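Automation in a Shared Staff Kitchen: Effects on Work and Workers
Student Project Report, Department of Work Studies, 25 August 2024

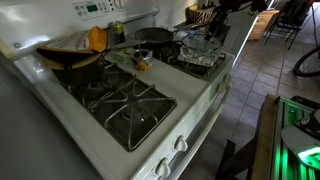
Introduction

The Pleseck site of Promska employs kitchen staff to prepare lunch for its offices and workshops. In the past year the company has moved part of the cooking and clearing work to a robot arm supplied by Kusuma. The purpose of this project was to record how the duties of the staff changed as a result. A household gas range serves as one of the work areas, and objects on it are seldom arranged in a fixed way. A glass lid may rest on a folded dish towel over one burner, with a frying pan on the burner behind it, and the arm must reach the lid without disturbing either. Staff members described this kind of ordinary disorder as the main subject of their new duties.

Method

Interviews were held with 3 cooks and 3 kitchen assistants. Each interview lasted 35 minutes. The shift log was also reviewed. It contained 869 entries, each recording a task given to the arm and whether a staff member had to step in.

Findings

Lifting and moving cookware now takes up less of the assistants' day. Two of them reported less wrist pain. Time spent watching the arm has increased, and this time was not included in the original staffing plan. Cooks stated that they had changed where they set down towels, lids and cans, and that they disliked doing so during busy periods.

Most entries calling for staff help concerned glass or shiny surfaces. Assistants learned to correct these cases themselves, although their job descriptions and pay grade did not change. One cook asked that the stop button be moved closer to the sink. The request was still open when the interviews ended.

Recommendations

Promska should list supervision of the arm as a paid duty and provide training during working hours. Cooks should be consulted before any further change to the layout of the stove area. A second round of interviews is planned for September at the Omska site, where the same equipment is to be installed.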